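Footpath Inspection Checklist - Brernuvberg Garden Trail
Early summer round, June
Route: Jirgate entrance to the Jusstead end, 1724 feet
Form: Path and Verge, with comments

Mark each item OK, WATCH or FIX. Write the comment while standing at the spot.

Section 1. Walking surface

1.1 Loose or raised stone - WATCH
Rounded pale rocks are set in the dirt in the middle of the path. They stand up enough to catch a toe. Pressed each one with a boot and none moved. Leave them in for now and check again after the next heavy rain.

1.2 Hollows and low spots - WATCH
Surface is patchy, packed earth with darker hollows between the stones. No hollow deeper than the gauge allows. Some lighter patches farther up looked smoother than the rest.
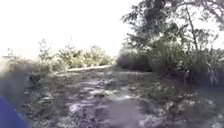 1.3 Leaf cover - OK
Dry leaves are scattered over the packed earth under the trees. Thin cover, ground still shows through. Rake if it builds up enough to hide the stones.

1.4 Light and shade - WATCH
Strong sun through the branches puts streaks of light and shadow right across the path. Stones are harder to pick out here than in the open. Walk this part slowly when inspecting and look at it from both directions. 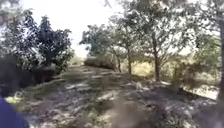
Does a shaded stretch need its own line on the form?
Give it one whenever the shade makes the footing hard to read. A stone that rates OK in the open can rate WATCH under trees.

Section 2. Banks and edges

2.1 Left bank, slope - OK
Grass and low green ground cover are holding the slope. A few pale spots near the top, by the base of the bushes, could be stone or bare soil. Probe them on the next round. No cracks found along the toe of the bank.

2.2 Overhang from shrubs - WATCH
The dark shrubs hang over the top of the bank. They are clear of the walking line. Trim before they reach it - cut from the bank side and carry the cuttings out the same day.

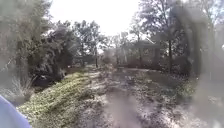

Use hand tools only on this bank. The Amissah mower is too heavy for the slope and should stay at the Jirgate end. If more than one bag of cuttings comes off, note it in the log so the next pickup can be planned.

2.3 Path edge - OK
Edges are irregular where bare dirt meets the plants. Acceptable on an unpaved trail. Do not cut a straight edge.

2.4 Wear line - WATCH
On the narrow stretch there is a darker, smoother band down the middle, like a wheel or foot track. Soil there is a mix of pale sand and darker brown-grey dirt. Fill order if it gets deeper: 800 pounds of path mix, code 514.
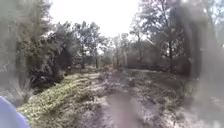 TREES AND OVERHEAD

3.1 Low branches - OK
Nothing below the height pole over the walking line.

3.2 Dead wood - WATCH
One small hanging limb, tagged. Recheck in 200 feet increments on the way back, both sides.

3.3 Roots - OK
None found above the surface.

Next round: same route, start from the Jusstead end.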